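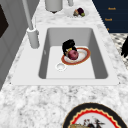

4. Installing the Under-Sink Water Filter

This section explains how to install the Floteo under-sink filter on the cold water line of a kitchen sink. Read the whole section before beginning. The work requires no soldering, and most households complete it in a single morning. Customers who rent their home should obtain written permission from the property owner before altering any plumbing.

4.1 Before You Begin

Confirm that the following parts are in the carton:

Filter head with mounting bracket
Filter cartridge, sealed in its wrapper
Inlet hose (marked with a blue band)
Outlet hose (unmarked)
Four bracket screws
Two rubber washers and one spare
Cartridge wrench

If a part is missing or damaged, do not install the unit. Contact Flimanora Customer Service and quote part list 1,138.

You will also need an adjustable wrench, a screwdriver, a bucket, a flashlight and several dry towels.

CAUTION: The filter is intended for cold water only. Connecting it to a hot water line will damage the cartridge and void the warranty.

CAUTION: Do not use this product with water that is unsafe to drink or of unknown quality unless the water has been properly disinfected before it enters the filter.

4.2 Choosing a Location

The filter head must be mounted upright on a solid side wall or back wall of the cabinet. Leave at least 3 inches of clear space beneath the cartridge so that it can be lowered and removed. Keep the unit away from the garbage disposal, if one is fitted, and away from any electrical outlet.

Check that both hoses will reach their connections without being stretched or sharply bent. If they do not reach, order the Rultley extension hose. Do not join hoses with tape or household clamps.

NOTE: Cabinets with a pull-out bin or sliding tray often have less usable depth than they appear to have. Open and close all moving parts fully before marking the wall.

4.3 Shutting Off the Water

1. Locate the cold water shutoff valve beneath the sink and turn it clockwise until it stops.

2. Open the cold faucet and allow the remaining water to drain. If water continues to flow after one minute, the valve is not closing fully. Shut off the main supply to the home.

3. Place the bucket beneath the cold water supply line and lay towels on the cabinet floor.

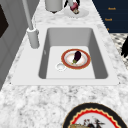
4. Loosen the nut that connects the supply line to the shutoff valve. A small amount of water will run out. Leave the bucket in position until all connections have been completed.

4.4 Mounting the Filter Head

1. Hold the bracket against the wall at the chosen height and mark the four screw holes with a pencil.

2. Drill shallow pilot holes at the marks. Check the other side of the panel first for pipes or wiring.

3. Fasten the bracket with the screws supplied. Tighten them by hand. Power drivers can strip the holes in thin cabinet walls.

4. Slide the filter head down onto the bracket until it clicks. Pull gently upward to confirm that it is locked.

4.5 Connecting the Hoses

1. Fit a rubber washer into the end of the inlet hose. Thread the hose onto the shutoff valve and tighten by hand, then a quarter turn further with the wrench.

2. Push the free end of the inlet hose into the port marked IN until it reaches the stop.

3. Push one end of the outlet hose into the port marked OUT.

4. Fit the second washer and connect the outlet hose to the cold faucet line. Tighten as in step 1.

5. Tug each hose lightly. A hose that slides out was not fully seated and must be pushed in again.

CAUTION: Do not use pipe compound on any threaded connection in this kit. It may attack the plastic and cause a leak at a later date.

Homes with a Condori single-lever faucet require the short adapter, sold separately. The adapter is installed between the outlet hose and the faucet line, with its arrow pointing toward the faucet.

4.6 Inserting the Cartridge and Flushing

1. Wash your hands. Remove the wrapper from the cartridge without touching the open end.

2. Lift the cartridge into the head and turn it to the right until the two raised marks line up.

3. Open the shutoff valve slowly, one quarter turn at a time. Examine every connection with the flashlight and a dry piece of paper towel.

4. Clear the sink and open the cold faucet fully. The first water may be gray or cloudy. This is fine carbon dust and is harmless.

5. Allow the water to run for 20 minutes. Do not drink or cook with it.

6. Close the faucet and inspect the connections again. Repeat the inspection the following day. 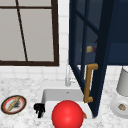

Figure 4-3. Kitchen window and tiled wall.

4.7 Care After Installation

Replace the cartridge after 204 days of normal use, or sooner if the flow becomes noticeably weaker. Write the installation date on the label supplied and attach it to the inside of the cabinet door.

If the home will be empty for more than two weeks, close the shutoff valve. On return, flush the filter for five minutes before use. Where the cabinet may fall below freezing, remove the cartridge, drain the head and store both parts indoors.

Clean the outside of the unit with a damp cloth. Solvents and abrasive powders must not be used.

Cartridges ordered before noon on Friday are shipped the same day. Questions about this section may be directed to Noel Quiambao, Product Support, at extension 59. Please have the serial number ready; it is printed on the back of the filter head and on the carton.

Continue to Section 5, Replacing the Cartridge.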